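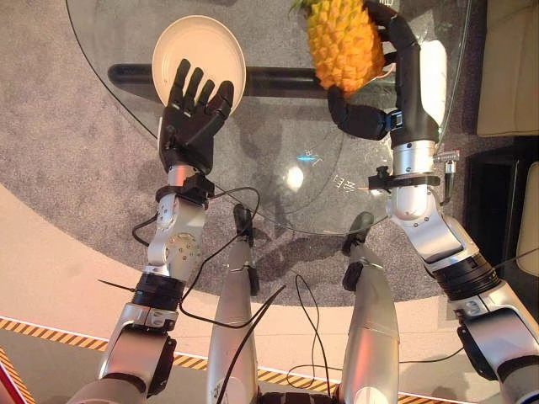 パイナップルの酵素シロップを漬けはじめて、わが家ではもう何度目の季節になるでしょうか。梅シロップほど有名ではありませんが、冷凍庫も圧力鍋もいらず、瓶とお砂糖があればできてしまう気楽な保存食で、寒くなってくる11月でも、お湯割りにすると体がほっとゆるみます。まずは果物選びから。皮が黄金色から濃いオレンジ色になっていて、ごつごつした粒がしっかり張っているもの、ちょうど丸いお皿の横に写っているような色合いのものだと、私はうれしくなって連れて帰ってしまいます。お店で迷ったら、お尻のほうに鼻を近づけて、甘い香りがするかどうかも確かめてみてくださいね。

用意するもの
パイナップル 皮と芯を除いて1000g
氷砂糖 535g
りんご酢 大さじ2
しょうがの薄切り 3枚(お好みで)
容量2000mlの広口瓶 1本

氷砂糖が半端な数字なのは、お料理の先輩のMyung-ja Kangさんに教わった分量をそのまま守っているからです。以前きりよく減らしてみたら、どうも味がぼんやりしてしまって、それ以来おとなしく535gに戻しました。

瓶の準備
瓶は洗剤でよく洗って、煮沸できるものは鍋に水から入れて煮沸します。熱湯をいきなり注ぐと割れることがあるので、ここだけはどうか急がずに。取り出したら清潔なふきんの上に伏せ、中までしっかり乾かします。私が使っているのはPelkonenの瓶で、口が広くて手がすっぽり入るのがありがたいんです(もちろん、お手持ちのもので十分ですよ)。

切り方
葉の付け根と底を切り落として立て、包丁を上から下へすべらせるように皮をむきます。茶色い目が残ったら、斜めに浅くV字の切れ込みを入れて取ると、実を無駄にせずにすみます。縦に四つに割って芯をそぎ、ひと口大に切りましょう。切っているうちに果汁がたくさん出てきますから、まな板は縁に溝のあるものが便利です。たまった果汁も捨てずに瓶へどうぞ。

漬け方
氷砂糖、パイナップル、また氷砂糖と、交互に重ねていきます。しょうがは途中で挟み、いちばん上は必ず氷砂糖でふたをするように。最後にりんご酢を回しかけてふたを閉め、涼しくて日の当たらないところに置きます。一日に一、二度、瓶をゆっくり傾けて全体をなじませてください。私は朝のお茶をいれるついでに傾けています。

氷砂糖が溶けきったら実をこし、シロップを小鍋に移して、弱火でアクを取りながら15分温めます。ぐらぐら煮立てると香りが飛んでしまうので、鍋のふちがふつふつするくらいで。冷めたら清潔な瓶に入れて冷蔵庫へ。途中で泡が増えてきたら発酵が始まったしるしなので、溶け残りがあっても早めに火を入れてしまいましょう。カビや嫌なにおいに気づいたときは、もったいなくても処分してくださいね。

飲み方と残った実
炭酸水ならシロップ1に対して4、お湯割りなら5くらいがわが家の好みです。引き上げた実は少ししわっとしていますが、刻んでヨーグルトにのせたり、豚肉と一緒に炒めたりするとなかなかの味で、うちではシロップより先になくなります。実は日持ちしないので、冷蔵庫に入れて二、三日のうちに召し上がってください。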